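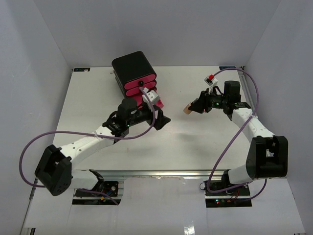 第203次交接
一台双臂桌面工作站的无报警松爪事故，以及控制链路里那个迟到的读数

8月的一个夜班，Doucet设在Reltbridge的装配实验间里，一台双臂工作站按计划执行454次木块交接。任务很简单：右臂夹起木块，送到台面中部；左臂靠近，夹爪合拢；右臂松开，退回；左臂把木块放到指定位置，等待下一轮。程序在傍晚启动，次日清晨结束，界面显示全部完成，没有报警，没有暂停，没有人工干预。

接班的技术员看到的情况与界面不符。木块躺在台面上，既没有被哪只夹爪夹着，也没有停在放置位。他打开工作站正面，伸手去捡木块，右臂夹爪突然闭合，腕部同时转过一个角度，夹住了他的食指。急停按下后夹爪仍保持着闭合力，直到另一名同事切断总电源，手指才抽出来。伤情为皮下淤血，没有骨折。

按Doucet内部的分级，这起事件最初被登记为轻微伤害，处理意见是“加强培训，禁止带电伸手”。设备组没有接受这个意见。界面报告完成了454次交接，而实物状态表明至少最后一次没有完成。如果完成数是假的，就需要弄清楚从哪一次开始变假。后来的答案是第203次。

一台常见构型的工作站

Doucet使用的这类工作站在小型操作研究和轻载装配验证中很普遍。外围是白色的半封闭箱体，内侧三面白壁，目的是减少背景干扰和环境光变化。中间一块平整的浅色台面，前沿横着一根铝型材，两条机械臂的底座装在型材以外、低于台面的位置，从左右两侧向台面中央伸出。臂杆为带孔的轻质白色构件，肘部和腕部是黑色的舵机与壳体，夹爪由两片带折角的黑色指件构成。腕部舵机侧面有一颗很小的绿色指示灯。

线缆布置也属于常规做法：紫色线缆从臂端附近引出，在外侧留出大弧度的余量，再垂向底座。底座上的驱动电路板没有加盖，指示灯和接线都裸露着，便于调试。

这类设备的载荷小，臂展短，关节力矩有限，多数使用单位不把它当作工业机器人管理，也不配安全围栏和光幕。Doucet的做法与同行没有差别：一只急停按钮，一张贴在门边的操作须知，一份开机检查表。

控制部分分三层。最底层是舵机，每个舵机内部带有微控制器，负责位置闭环、限流和过热保护。中间层是Guvow驱动板，每条臂一块，向下用串行总线逐个轮询舵机，向上经USB与主机相连。最上层是主机上的Foseo任务软件，按固定周期下发目标位置，读取实际位置、电流、温度，并据此判断每个动作步骤是否完成。

三层各有各的保护，三层的文档分开来读也都没有错误。问题出在它们之间。

从完成数往回查

调查的第一步是确认日志是否可信。Foseo的任务日志每轮写入一条记录，包括开始时间、结束时间、各步骤的判定结果以及夹爪闭合终点的位置值。454条记录齐全，时间连续，步骤判定全部为“通过”。

夹爪闭合终点的位置值引起了注意。夹爪夹住木块时，指件被木块挡住，舵机停在一个大于零的开度上。木块边缘有磨损，每次夹持的位置略有不同，再加上舵机齿轮间隙，读数应当有小幅散布。前202条记录符合这个规律，左右两只夹爪的终点值都在各自的区间里来回跳动。

从第203条开始，左臂夹爪的终点值变成了接近完全闭合的开度。也就是说，左臂合拢时指间没有东西。程序仍把它判为通过，原因是判定条件写得过宽：只要求夹爪开度小于某个阈值，没有设下限。空夹时开度更小，自然满足“小于”。

右臂的记录则更加奇怪。从第203条到最后一条，右臂夹爪的闭合终点值完全相同，末位数字都没有变化。在一个有齿隙、有噪声的机械系统里，连续两百多次得到同一个数，几乎可以断定这个数没有来自当时的测量。

设备组据此把第203次交接作为重点，调出了主机端的总线跟踪文件。

31毫秒

总线跟踪文件记录每一帧的收发时刻。正常情况下，驱动板按编号依次询问各个舵机，舵机在很短的时间内应答，一轮询问结束后驱动板把整组数据打包上传。

在第203次交接中，右臂夹起木块、抬升到交接高度之后，夹爪舵机停止应答，总线上出现了一段31毫秒的空白。同一条总线上的其他舵机在空白之后恢复了应答，夹爪舵机没有立即恢复。它在2秒之后才重新出现，应答正常，编号正确，但状态字中的“力矩使能”位已经清零。

舵机厂商的手册对这个现象有明确说明：上电复位后，舵机默认处于力矩关闭状态，等待主机重新使能。夹爪舵机显然经历了一次欠压复位。力矩一旦关闭，夹爪失去夹持力，木块在重力作用下滑脱。

接下来的问题是，主机为什么没有发现。

Guvow驱动板的固件在轮询超时时有两种处理方式，由一个配置字选择。一种是在该舵机的数据位置填入错误码，另一种是填入上一次成功读取的值，并在数据包尾部的标志字节里置位。出厂设置为后一种。这样设计有其理由：总线上偶发的单帧丢失在这类设备中很常见，电磁干扰、接插件轻微抖动都会造成，如果每次丢帧都上报错误，上层控制器会频繁中断，动作会发生顿挫。沿用上一次的值可以平滑地跨过一两个周期。

配套的条件是上层必须检查标志字节，对连续置位的次数做限制。Guvow的接口文档把这一要求写在附录里。Foseo的驱动插件读取数据包时按固定长度截取，截取长度恰好不含尾部标志字节。插件编写时依据的是较早版本的数据包格式，那个版本没有标志字节，超时直接报错。固件升级后，数据包变长了，插件没有更新，程序照常运行，没有任何不兼容的提示。

于是右臂夹爪的位置被冻结在它最后一次成功应答的数值上，即夹住木块时的开度。

舵机在2秒之后恢复应答，按理说冻结应当解除。但固件还有一条规则：某个舵机连续超时达到上限后，被移出快速轮询表，转入低频探测表，探测恢复后需要主机发送一条重新登记指令才能移回。主机没有收到过超时通知，也就不会发送这条指令。此后一整夜，夹爪舵机的位置都取自缓存。

任务软件看到的是一只始终稳稳夹着木块的夹爪。它发出张开指令，读数不变；它发出闭合指令，读数仍然不变。张开步骤的判定采用的是“指令已发送并等待固定时间”，没有要求读数到达目标，因此同样通过。

两条臂就这样对着空隙继续交接，每一轮都把时间、速度和轨迹执行得很准确。

欠压从哪里来

舵机复位的直接原因是供电电压低于其微控制器的复位阈值。造成电压跌落的原因，调查中先后考虑过四种。

首先怀疑的是电源容量。两条臂各用一只开关电源，额定电流留有余量。用示波器在电源输出端记录整轮动作，电压平稳，最大跌落远未达到复位阈值。电源被排除。

其次是线缆疲劳。紫色线缆在臂外侧绕出大弧，随肘部运动反复弯折，看上去最容易出问题。设备组把线缆逐根拆下，做了通断和弯折测试，结果正常。回过头看，大弧度的余量使弯曲半径保持在较宽松的范围内，白色扎带又限制了它在臂杆上的窜动，这部分布线的设计是合理的。花在这里的时间占到整个排查的相当一部分，主要是因为它最显眼。

第三是舵机本身。夹爪舵机被换到另一条臂上，重复同样的动作，没有复位。

第四是驱动板上的电源接插件，结果在这里找到了异常。右臂底座驱动板的电源端子采用插拔式结构，端子插针表面有一圈暗色的磨痕，镀层已经破损。在端子两端并联差分探头，静止时压降很小；肘部加速抬升、夹爪同时加力时，压降出现尖峰，峰值与臂的姿态有关，用手轻推线束可以使它增大或减小。

机理属于典型的微动磨损。底座固定在台面前方，手臂加速时底座随之产生微小振动，细导线从端子直接引出，没有应力释放，振动就传到插针与簧片的接触面上。接触面反复发生极小幅度的相对滑动，镀层磨穿，基材氧化，接触电阻上升。电阻上升后，大电流瞬间的压降加大，位于供电链路末端的夹爪舵机最先受影响。

链路末端这一点值得展开。这类手臂的舵机通常采用串接供电，电流从底座出发，逐级经过肩、肘、腕，最后到夹爪。每一级都有接插件和导线电阻，末端电压本来就是全链最低的。端子的额外压降叠加上去，近端的舵机还能维持工作，末端的舵机已经越过了复位阈值。总线空白只有31毫秒，其他舵机很快恢复应答，夹爪舵机却完成了一次完整的重启，原因就在这里。

从任务角度看，夹爪又恰好是断电后果最严重的关节。肘部失去力矩，手臂会下垂，肉眼可见；夹爪失去力矩，外观上几乎没有变化，工件却已经掉了。

早晨的那次闭合

木块滑脱可以用以上过程解释，夹伤手指则需要另一条线索。夹爪舵机的力矩从夜里起一直处于关闭状态，为什么在技术员伸手时突然闭合？

总线跟踪文件给出了时间关系。技术员接班后看到任务已经结束，在界面上点击了“回零并待机”。这个功能由Foseo提供，内部动作包括：重新扫描总线、对扫描到的舵机使能力矩、下发待机姿态。重新扫描把夹爪舵机从低频探测表移回了快速轮询表，使能指令使它恢复力矩，待机姿态随后下发。

待机姿态规定夹爪闭合，腕部转到中位。正常情况下，从当前位置到待机姿态之间会做插值，以低速逼近。插值的起点取自软件保存的当前位置，而软件保存的当前位置是那个冻结值。夹爪舵机力矩关闭期间，指件已经被带到了另一个开度上。插值程序以为只需移动很小的距离，计算出的第一个目标点与指件的真实位置相差很大，舵机收到后以自身的最大速度追赶。速度限制只存在于主机的插值程序里，舵机内部的速度上限寄存器保持出厂默认值，即不限制。

腕部的转动属于正常回零动作，与夹爪的快速闭合叠加在一起，使手指来不及抽出。

从点击按钮到夹爪动作之间还有一段延迟，用于扫描总线。在这段时间里手臂静止不动，界面上显示的文字是“待机”。技术员据此认为设备已经停止，开始伸手取木块。文字标签在动作开始之前就已切换到目标状态，这属于界面设计的缺陷，在其他任务软件中也能见到。

急停为什么没有松开手指

急停按下之后夹爪仍然夹着，这一点在内部讨论中争论最久。

工作站的急停按钮接在主机的输入端，触发后任务软件停止下发新的目标位置。舵机在没有新指令的情况下保持最后一个目标，继续输出力矩。对于抬升中的手臂，这种处理有好处，可以避免断电后手臂砸向台面。对于夹着手指的夹爪，它等于把夹持力锁定。

工业机器人领域对停止类别有成熟的划分，区分立即切断动力的停止与保持动力的受控停止，并要求对被困人员的解救方式作出规定。桌面级设备往往没有走过这套流程。Doucet的工作站没有刹车，也没有独立的安全回路，急停信号要经过主机操作系统、任务软件、USB和驱动板四个环节才能到达舵机，其中任何一环停摆，按钮都不起作用。操作须知上写着“紧急情况按下红色按钮”，没有写按下之后手臂和夹爪分别会怎样。

事后测试表明，夹爪在保持状态下可以用手掰开，但需要两只手。被夹的人只剩一只手可用。

夹持力也没有想象中那么小。这类夹爪标称的是舵机输出轴力矩，用户容易据此低估指尖的力，因为指件带有折角，夹持点越靠近根部，力臂越短，力越大。技术员的食指恰好处于靠近根部的位置。

整改

设备组把整改分为供电、通信、任务逻辑和人员防护四个部分，其中成本最低的几项在当周完成。

供电方面，两块驱动板的电源端子全部更换为带锁紧螺钉的型式，导线在端子附近加装固定点，使振动不再直接传到接触面。夹爪舵机另外引出一对供电线，直接从底座取电，不再经过中间各级。供电末端增加了电压监测，读数进入主机日志，低于预警值时停止任务。端子列入定期检查项目，检查方法是在规定动作下测量压降，目视检查只作为辅助，因为磨痕在端子插合状态下看不到。

通信方面，驱动板的超时处理方式改为填入错误码。驱动插件重写了数据包解析部分，先读取长度字段和版本号，与预期不符时拒绝启动。每个舵机的数据都附上采样时刻，任务软件在使用前检查数据的新旧。对单帧丢失仍允许跨越，连续丢失则转入受控停止。

插件还增加了一项与通信协议无关的检查：如果某个关节在收到运动指令后读数长时间不变，或者连续多轮的终点值逐位相同，判为读数冻结。这项检查直接来自右臂那两百多条一模一样的记录。它实现起来只有几行，能覆盖的故障范围却很宽，缓存未刷新、编码器卡死、舵机掉线都会触发。

任务逻辑方面，夹爪判定由单侧阈值改为区间，开度过大判为未夹紧，开度过小判为空夹。交接步骤增加了一个顺序约束：左臂确认夹住之后，右臂才允许张开；右臂张开之后，左臂再次确认。电流也作为辅助条件参与判定，夹住硬物时电流会上升并维持，空夹时只在指件相碰时出现短促的峰。

设备组曾考虑用箱内的视觉系统独立确认木块的位置，最后没有作为强制项。理由是交接瞬间两只夹爪彼此遮挡，木块露在外面的部分很短，误判率偏高。视觉确认被放在每轮结束时，只检查放置位上有没有木块。

舵机内部的速度上限和力矩上限全部改写，不再依赖主机限速。夹爪的力矩上限按木块所需的最小夹持力加余量设定，写入后断电重启再读回核对。这一步起初被漏掉：部分参数写在易失区，重启后会恢复默认值，而重启恰恰是本次事故的起点。

回零功能改为两段执行。第一段扫描总线并读取真实位置，把软件保存的位置全部刷新；第二段需要操作者再次确认，以低速运动。界面文字在运动结束之后才切换为“待机”，运动期间蜂鸣器持续鸣响。

人员防护方面，工作站正面加装了联锁门，开门时切断夹爪的舵机供电，手臂各关节保留供电以防下坠，但主机和驱动板两级同时禁止运动指令。急停回路从主机中独立出来，直接作用于供电继电器。这样一来，急停后手臂会下落，设备组在台面前沿加了缓冲条，并在操作须知上写明按下按钮后手臂会落向何处。取件改用长柄夹具，除维护以外不允许手进入箱体。

复测

整改后用同一任务复测，仍为454次，动作参数不变。测试中人为注入了三类故障：断开夹爪舵机的信号线，瞬时拉低夹爪舵机的供电，以及在交接前取走木块。

断开信号线时，系统在规定的连续丢帧次数内停止，右臂保持姿态，界面给出关节编号。拉低供电时，电压监测先于通信超时触发，木块滑脱，任务中止，完成数停在前一轮。取走木块时，左臂判为空夹，右臂不执行张开动作，任务中止。

复测也暴露了一个新问题。读数冻结检查在待机阶段误触发，因为静止的关节读数本来就可能长时间不变。修改后，该检查只在有运动指令时生效。另有一次误触发发生在夹爪夹住全新的木块时，新木块边缘规整，连续几轮终点值相同。检查所需的连续轮数因此上调。

联锁门的效果不如预期。门在开启过程中有一小段行程，开关尚未动作，缝隙已经足够伸入手指。设备组把开关移到靠近把手的一侧，并减小了门缝。对于从侧面维护口进入的情况，目前仍依靠挂牌上锁。

几个没有解决的地方

第203次交接之前的202次是否全部有效，没有办法完全证明。终点值的散布支持这个判断，但那一晚没有保存视频，放置位的状态也没有独立记录。Doucet最后把这批数据整体作废，包括看上去正常的部分。

端子磨损从什么时候开始影响供电，同样无法确定。总线跟踪文件只在那一周才开启，此前的运行没有留下帧级记录。设备组翻查了更早的任务日志，在右臂上找到两段可疑的重复读数，都很短，任务也都显示完成。当时的操作者在交接本上写的是“木块位置偏，已手动摆回”。这类记录在交接本里不少见，通常被归为木块滑动或台面不平，没有人往供电方面想。

驱动板固件与任务软件之间的版本匹配，目前由Doucet自己维护一张表，升级任何一侧都要在空载条件下重新跑一遍故障注入。这张表只覆盖Reltbridge的设备。其他使用相同组合的单位是否存在同样的截取错误，取决于它们的固件版本和插件版本，检查方法并不复杂：让夹爪夹住木块，拔掉夹爪舵机的信号线，看界面上的开度读数会不会变成错误。如果读数停在原来的数值上，程序继续往下走，就属于本文所述的情况。测试时手应当留在箱体外面，恢复接线之前先断开总电源。

右臂原来的那块驱动板已经封存，端子没有清理，留待做截面分析。左臂的端子拆下后也发现了磨痕，程度较轻，压降仍在允许范围内，同样予以更换。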